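## Fuel cards: what the review found

The review of council fuel cards was finished in October and the report is now open for anyone to read at the front desk. We said in the last issue that we would go through it once it was out, so this item is longer than usual.

The council holds 40 cards for its vans, gritters and pool cars. Each card belongs to a vehicle, and the driver is meant to enter the mileage at the pump. The auditors looked at 784 transactions. In 300 of them the mileage was missing or was plainly made up, with the same figure entered week after week or a string of noughts. That doesn't mean the fuel was stolen. Most of those entries matched a vehicle that was out on a job, and the report says so.

Two cards were different. Both were assigned to vans that had been sold, and both went on being used after the sale. The spending was mostly diesel, with car washes and a few shop purchases mixed in. One employee has been dismissed and another is suspended on full pay until a hearing. The report does not name either of them and neither will we.

Innes Mackay, who ran the depot when the vans were sold, has told councillors that he asked for the cards to be cancelled and was given no form to do it with. The finance office has an email from him on the subject, but it was sent to an address that had already been closed. The report calls this "a failure of process on both sides" and leaves it there.

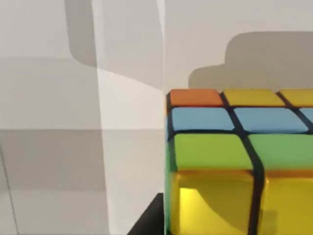
Elspeth Urquhart wrote in to say that she raised the same point at the spring meeting and was told the cards were checked every month. She would like to know who was doing the checking, and whether that person had ever been given a list of which vehicles the council still owned.

We put her question to the finance office. The answer is that the monthly check compared the total bill with the budget, and as long as the total was under budget no single card was looked at. The list of vehicles was kept at the depot and was not shared. The two lists were put side by side for the first time during the review, and the sold vans came up the same morning.

Morag Jardine asked at Monday's meeting whether the money would be recovered. The legal officer said a claim would be made against the dismissed employee for the full amount on one card, and that the other would have to wait for the hearing. He would not give a figure in public. Heather Mowat asked for it to be given in private session and this was agreed.

The police have been sent a copy of the report. They have not said if they will take it further.

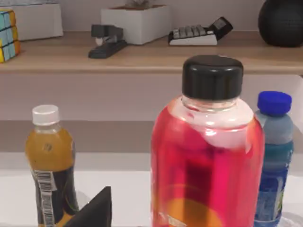 ## What changes now

- Every card was cancelled and reissued, with a spending limit and no shop purchases allowed.
- A card is handed in with the keys when a vehicle is sold or scrapped, and the depot signs for it.
- Finance gets the vehicle list at the start of each month.
- Pump entries without a mileage go back to the driver's manager, who has a week to explain them.

Myroslav Lytvynenko has taken over the depot and will report to the full council in the new year. The meeting is open to the public. Questions for it should reach the clerk in writing beforehand - a letter or an email will do, and you need to give your address.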